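Section 2. The wall power strip and the work table

This section is for the person who prepares the table corner for the first time. Please read it completely before you start. The adhesive hanger, part 234 in the Rundero parts list, comes in the small bag with the screws for the table legs.

2.1 Hanging the power strip

1. Wipe the wall with a dry cloth and wait until no dust is left.
2. Remove the film from the hanger. Press it on the wall with your palm for two minutes.
3. Leave the hanger overnight without any load.
4. Put the hook through the plastic tab on the end of the power strip, and let the strip hang down.
5. Support the strip with one hand when you insert a plug. Push straight into the socket.

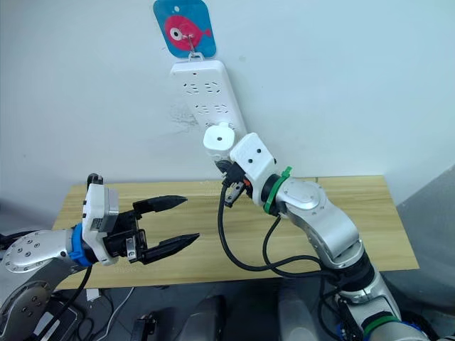
Fig. 1. Power strip on the fish hanger, with a plug at the lower end.

CAUTION: The hanger is made for 800 grams. Do not hang a second strip from the same hook. If the strip pulls to one side, the cord is too short or it is caught behind the table.

2.2 The bottle

The bottle from Stemex holds 500 ml. Fill it at the sink, and do not fill it at the table where the power strip is hanging.

1. Hold the bottle by the body and turn the cap by its ribbed band.
2. Fill with clean water up to the shoulder.
3. Close the cap by hand. Do not use pliers.

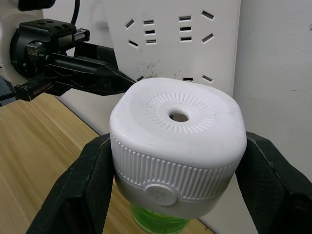

Do not tighten more after you feel the stop, or the thread will be damaged. A new cap can be ordered from Buzatu under the same number as the bottle.

Before you put the bottle away, turn it on its side over a towel and look for drops at the neck. If you find any, open the cap, clean the thread and close it again.

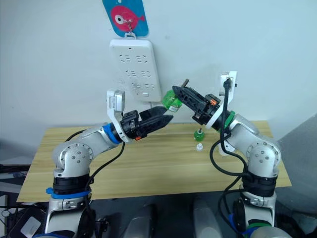

Page last changed: October, by Lahcen Morsy

2.3 Position of the table

1. Push the long side of the table to the wall.
2. Let the cables come down behind the table or beside it. A cable must not be pressed between the table and the wall.
3. Keep small parts away from the near edge.

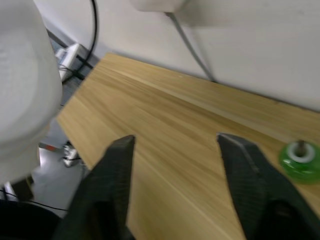

Fig. 2. Table at the wall, with a thin gray cable reaching its back edge and a black cable coming down at the left.

NOTE: If the floor is not level, adjust the feet as described in section 4. The feet of the older Clavuvari table turn in the opposite direction.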